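Call for Participants: Does Loud Wallpaper Make You Lose Your Stuff?

Posted Jun 21, 2023
Skarcombe Room Study, Etgate building, second floor

You have probably read that busy walls wreck your focus and that plain white ones calm you down. I have read it too, mostly on sites selling white paint. I don't believe it yet, and I don't disbelieve it enough to drop the subject. So we are looking for 40 adults to come in and put things away for us.

What you would do

You get a small set of everyday items and a list of where each one goes. You put them away, take a break, then find them again while we time you. Half of you work with plain panels and half with patterned ones. Two visits, 70 minutes each.

Who we want

Adults who can read a short list without help. Please skip this one if striped or swirling patterns give you headaches. Interior designers are welcome, but your opinions will not be counted as data.

The patterned setup has wave paper on the walls, mint, pinkish lavender and grays with black lines curling through, a gray metal tray hung from a rail, and a black briefcase on the floor.

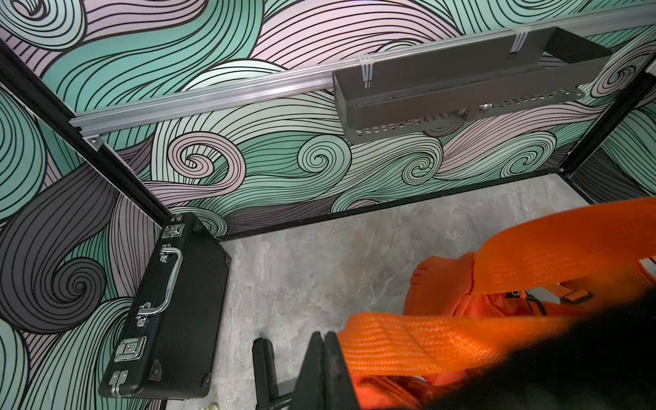 What you get

A store card after the second visit, and a copy of the results even if they are dull. We will not tell you what your tidying says about your personality. I doubt it says anything.

How to sign up

Write to Triin Vanags at the Skarcombe front desk and say which times suit you. Questions about the method go to me, Rosângela Cordeiro. I answer within 5 working days.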